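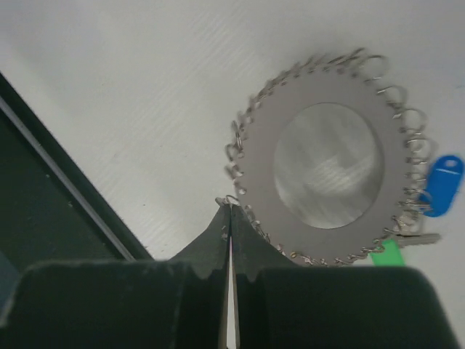
Figure 2. Split key ring at the fingertips, with a flat metal ring on a white tabletop.

Home | Articles | Issues | About

Filed under: Politics & Media, Hearings

4.2 What people did with the denials

Okay, so this is the part I'd been waiting to write! Su-chen Cheung and I pulled 1,034 comments posted while the Bruvham inquiry was being streamed, and I read every one of them (mostly on a Sunday, with far too much coffee). We wanted to know what viewers do when a witness flatly contradicts the mayor and the mayor's office just says the same thing again, louder.

Mostly they quote it back. Of the full set, 809 comments repeated some piece of the official line word for word, usually in capitals, and very few of those were friendly. I had expected arguments about the contracts. What I got was people chanting "no such meeting" at each other like a football song. 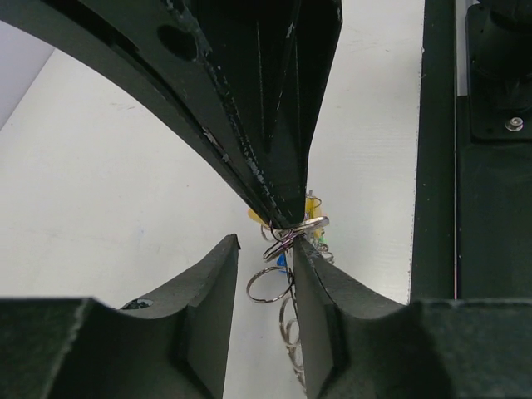
Tülin Bozkurt, who coded the same comments without seeing my labels, sorted 113 of them as sincere support where I had them down as sarcasm. We went back and forth over those for ages! She was right about more of them than I'd like, mainly the short ones, where a lone "exactly" could go either way. We kept her label wherever the same commenter had defended the mayor earlier in the stream, and dropped the comment if we still couldn't agree.

The Cârstea hearing looks different, and I'll get to it in the next section, once I've explained how its chat was moderated.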